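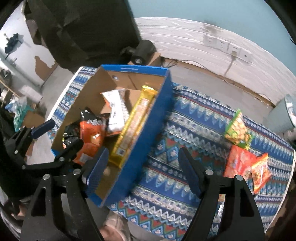 Two pairs of our fingers over a blue box of snack bags. The ribbed navy pads are the part you'd be ordering.

Drodwood Ribbed Pad and Pivot Kit, for two-finger hand-held grippers

I'm Teresa Pawłowska and I put these kits together myself, so if you email with a question it's me you get (usually in the evening, sorry!). The kit has a set of ribbed pads, pivot screws, a small tube of threadlocker and my fitting card, which I've rewritten more times than I'd like to admit.

Let me talk about the pads first. Snack bags are murder on them. The film is slick, the crimped ends are stiff, and after enough grabs the ribs on the pad round over and you find yourself squeezing harder and harder to hold a bag of nuts. I swap mine every 300 hours or so of picking, and I wipe them down with a damp cloth in between. Please don't use solvent, it turns the rubber gummy and then you've got fuzz on everything!

To fit a pad, open the fingers all the way, peel the old one off from the tip down, and clean the plate until your thumb squeaks on it. Press the new pad on with the ribs running across the finger. Leave it overnight. I know, I know, but the ones that come back to me were nearly all used the same afternoon.

The pivot screws are the round silver ones on the linkage. Do them one at a time so the black plates don't wander, one drop of threadlocker each, snug and then back off a hair. The finger should swing freely with no side-to-side wobble. If it still wobbles with new screws, the hole in the plate has worn and you want the Moltdale plate set (part 264) as well.

Fits the Kwiatkowski K-17 and the older Dokum hand unit. The Dokum takes a shorter screw at the tip joint, so tell me which one you have when you order.

Part number 107. Ships in a padded envelope. The gray pads are out of stock until November, navy I have plenty of.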